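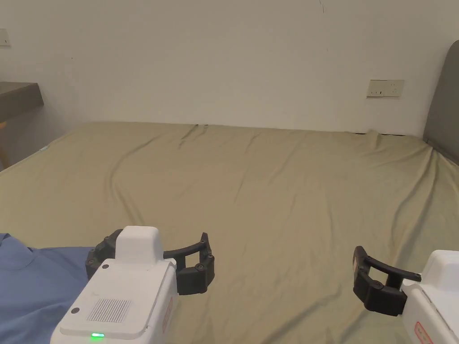 Care of Bed Linen in Furnished Residences

Residents of Susby House are responsible for the bed linen issued to them. The following guidance applies to all furnished rooms and was last revised on 4 Feb 2021.

Wash fitted sheets in warm water, separately from towels. Close zippers on any other items in the load. Bleach must not be used on colored linen. Shake each sheet out before drying and remove it promptly when the cycle ends.
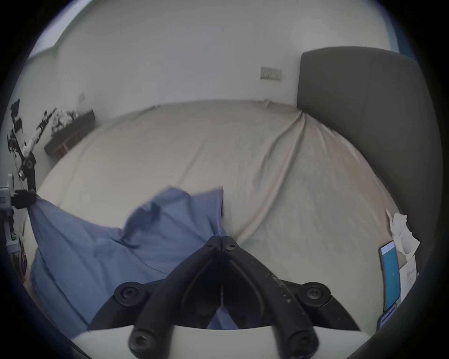

When making the bed, secure the two corners nearest the wall first. Pull the sheet toward the open side, then fit the remaining corners. Beds may be moved away from the wall for this purpose, but should be lifted at the frame and not dragged across the floor.

Mattresses are to be rotated twice a year, in February and October. A mattress protector is available on request from the linen room.

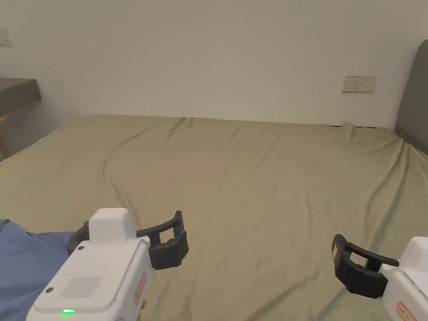

Worn elastic is the usual cause of a sheet that will not stay in place. Such sheets may be exchanged at the front desk. Questions should be directed to Gaétan Simard, Residence Services, extension 537.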